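Kleinkram, endlich mit Platz

Den halben Nachmittag habe ich am großen weißen Tisch verbracht, und es ging mir vor allem um die kleinen Schachteln. Ihr kennt das ja von mir: Ich kann keine wegwerfen (schon gar nicht, wenn sie so schön schlicht sind, außen weiß und innen schwarz!), und irgendwann quillt die Schublade über. 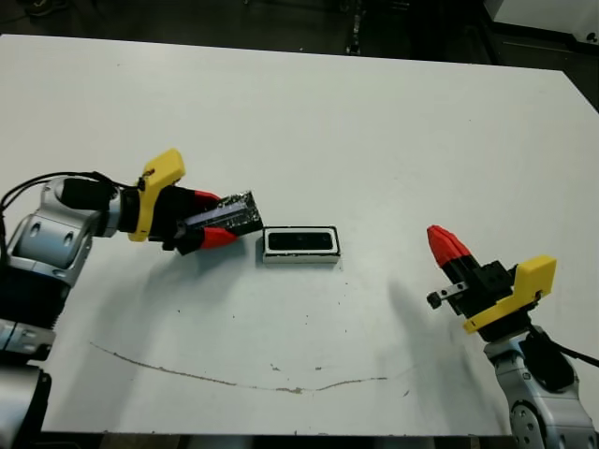 Jedenfalls habe ich mir im Dezember vorgenommen, dass jede Schachtel wieder eine Aufgabe bekommt. In meiner Liste stehen inzwischen 28 Stück, und die meisten stammen noch aus der alten Bakden-Bestellung. Besonders gern mag ich die flachen für alles Längliche, etwa einen Riegel in Knitterfolie. Schräg ansetzen, das vordere Ende zuerst hinein und dann langsam absenken, so bleibt die Folie am ehesten heil. 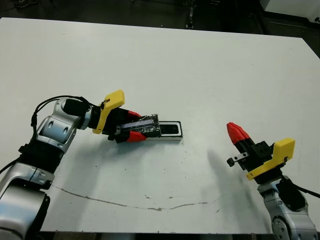
Was noch fehlt

Etiketten! Die von Mandetti kleben mir zu fest, da reißt beim Ablösen immer gleich die Pappe mit. Falls ihr etwas Besseres kennt, schreibt es mir gern in die Kommentare, ich freue mich über jeden Tipp.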